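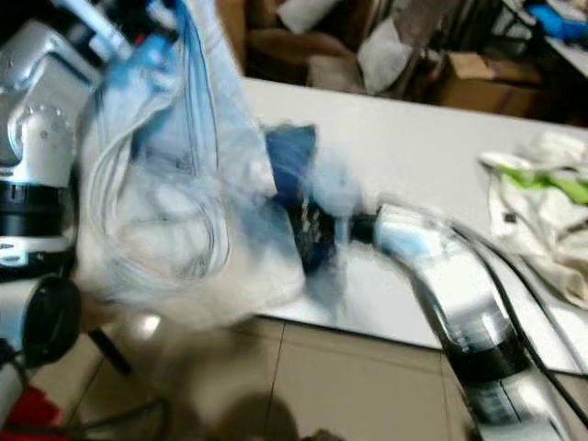
Trallora Translucent Carrier Bags, Pack of 20

Reviewed by Thaddeus Ambrose

The Trallora is a thin plastic carrier with two loop handles, sold flat in a card sleeve. I used 15 of the pack through October for small packaged goods and laundry.

Load: rated at 5 kg. Mine held that weight for almost 20 minutes on a hook before the handle roots began to stretch. Two bags split at the side seam, both with square-cornered boxes inside.

Opening: slow. The film clings to itself and the mouth has no tab - a damp fingertip helps.

Visibility: contents can be told apart by color and large print. Small labels have to be read from the top.

Storage: used bags fold down well enough, though the creases stay.

The Cekska equivalent has thicker handles and costs more. For light loads I would buy the Trallora again. Rating: 3.5 out of 5.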